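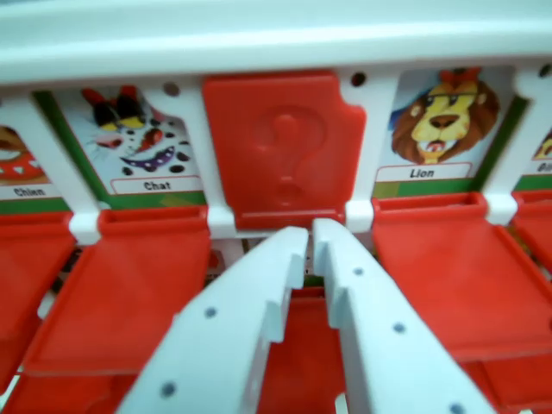
Cameron Tautahi
27/04/2019

Thread on the recast at Enthorpe, as I keep getting the same questions in my replies. I've watched the show from the first episode and I'll stick to what has aired or been announced.

1/ The part of Dr. Neil Parero has a new actor starting with episode 434. The name is on the network page if you want it. I'm not putting it here because half of you mute the casting news and only read me for plot.

2/ For anyone who dropped off: Parero runs the night desk at the harbor clinic. He came in as a short-term character, 11 episodes, and was supposed to leave on the ferry after the Rusu trial. The ferry scene was shot and aired. Then he was back in January with one line about a missed connection.

3/ The old actor's last scene is the one in the stairwell with Margit Rusu. No death, no crash, no bandages. He says he's going up to check on a patient and the door closes. The next time the door opens it will be the new guy.

4/ So no, there is no plastic surgery story. I've been asked this more than anything else. Enthorpe did that once with the older Muvau brother and the writers have said in interviews they didn't enjoy it.

5/ Does the new Parero still have the gambling debt? Yes. The preview clip has him taking a call from the same lender and he gives the same amount, 50 thousand. He also still has the limp, or at least he had it walking to the car.

6/ The bigger question for me is Margit. She was written to match the first actor, who played everything quietly. In the preview the new one talks over her twice. Maybe that's one scene. Maybe they're changing the marriage.

7/ Somebody asked if the daughter is being recast too. Nothing announced. She hasn't been on screen since the school concert, but she's still in the opening titles.

8/ On the titles: the new actor's shot goes in where the old one was, third after Margit and old Mr. Muvau. They kept the same blue jacket. I think it's the same jacket, anyway.

9/ Correction to 2/. The line when he came back was about a canceled ferry. The missed connection was his sister. Thanks to the three people who wrote in.

10/ How long is the contract? I don't know. The announcement says "joins the regular cast" and that's all. The last person they said that about stayed for some 300 episodes, and the one before her was gone by summer.

11/ If you want to catch up before 434, you can skip most of the boatyard strike. Watch the trial verdict, the dinner where Margit finds the second phone, the stairwell. The strike only matters if you care who owns the clinic building, and that hasn't been mentioned in months.

12/ I do care who owns the clinic building. It was left to both Muvau brothers and only one of them signed the sale. That has to come back at some point.

13/ Recap goes up the morning after, same as always. I'll put the spoilers below the first post so you can scroll past. Please don't send me screenshots from the early feed, I don't look at them.

14/ One more, as it's been asked four times while I was typing. The dog is fine. The dog went with the sister.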